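Updated June 29, 2026. Fixed the soaking times, which I had backwards for two years.

# Getting Old Stains Out of Baby Clothes (Before You Hand Them Down)

Milk stains are sneaky. You fold a drawer of perfectly clean baby clothes into a bin in September, feel virtuous, and open it a year later to find that half of them have gone yellow at the neck. The milk was in there the whole time. It was waiting.

This page covers those stains: old, yellow, protein-based, on cotton things that somebody else's baby is about to wear. If you're dealing with grass, crayon or a leaky diaper from this morning, most of it still applies but you can be a lot lazier.

## What you need

- A bucket or a deep sink
- Powdered oxygen bleach, the kind sold for laundry (no chlorine)
- Plain dish soap
- An enzyme detergent, the cheaper the better
- A soft toothbrush you're willing to retire
- Somewhere sunny

You do not need the stain stick. I own three stain sticks. They live in a drawer and are very happy there.

## Step 1: Sort, and be ruthless

Dump everything out and make two piles, worth saving and not. Check necks, cuffs, and the fold under the chin where everything ends up. Anything with dead elastic or a hole in the knee goes in the second pile, no matter who gave it to you. My sister-in-law Rungnapa keeps a third pile called "sentimental," and it is now larger than her dresser.

Read the care labels while you're at it. Wool and silk sit this one out, because enzymes eat them and oxygen bleach isn't kind to them either.

Look things over on something pale and in good light. A stain you can't find is a stain you'll iron.

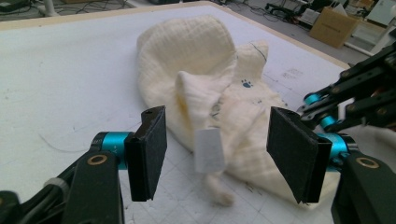
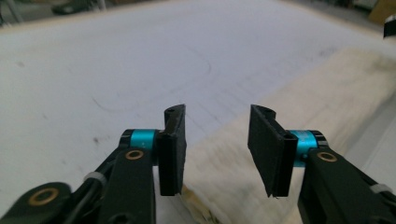 ## Step 2: Rinse cool

Run cool water through the back of the stain so you're pushing it out the way it came in. Hot water at this stage can set protein, and then you've basically cooked an egg into a bib. A couple of minutes under the tap is plenty.

## Step 3: Dish soap and the toothbrush

Put a drop of dish soap on the spot, add a little water, and work it in small circles. Go easy on gauze and muslin. The weave is open and it pulls if you scrub like you're cleaning grout. For those I skip the brush and rub the fabric against itself with my thumbs.

Leave the soap on while you find something to drink. Rinse.

## Step 4: Enzymes first, then oxygen

Here's the part I had backwards. Enzyme soak goes first, in lukewarm water, for 40 minutes. Use whatever amount the box says for a soak. Then drain it, rinse, and mix the oxygen bleach in warm water, again going by the box. Stir until the powder is properly dissolved, or you'll get gritty little patches where it sat.

The second soak is the long one. I give it 6 hours, which in practice means I start it after breakfast and remember it during dinner. Push everything under with a plate so nothing floats. Leave the bucket uncovered, since the stuff gives off gas, and put it well out of reach of small people and dogs.

Test dark or printed pieces on an inside seam first. Kieran Daly wrote in to say he'd turned a navy romper into a sort of weather map, and I believe him, because he attached it.

## Step 5: Wash

Normal cycle, warm, regular detergent. Don't stuff the machine. Skip fabric softener, as it coats the cotton and makes towels and burp cloths worse at their one job.

**Do not put anything in the dryer yet.** Look at it damp, in daylight. If you can still see yellow, go back to Step 4 and run the oxygen soak again. Two rounds will shift most things. After three, you and the stain should probably just agree to live together.

## Step 6: Sun

Lay the damp clothes flat outside, stain side up. Sunlight bleaches that last faint shadow better than anything I've paid for. Turn them after an hour or so. Bring bright colors in early or they'll fade along with the stain.

No yard? A windowsill works, only slower.

## Packing them away

Everything has to be bone dry. Then:

1. Sort by size and write the size on the *outside* of the bag.
2. Use cotton bags or a lidded bin with some air in it. Skip the vacuum bags for anything fluffy.
3. Keep the bin somewhere cool. An attic that hits 90 in summer will bring out every stain you missed.

## A few questions I keep getting

**Does vinegar work?** It helps with smells. On old milk it mostly makes the sink smell like salad. Never mix it with bleach of any sort.

**Lemon juice?** Fine on white cotton in the sun, if you have lemons to spare. Rinse it well.

**What about stains that are older than the kid?** Lamduan Wongsuwan got a christening bonnet most of the way back with four rounds over a week. She also says she wouldn't do it again.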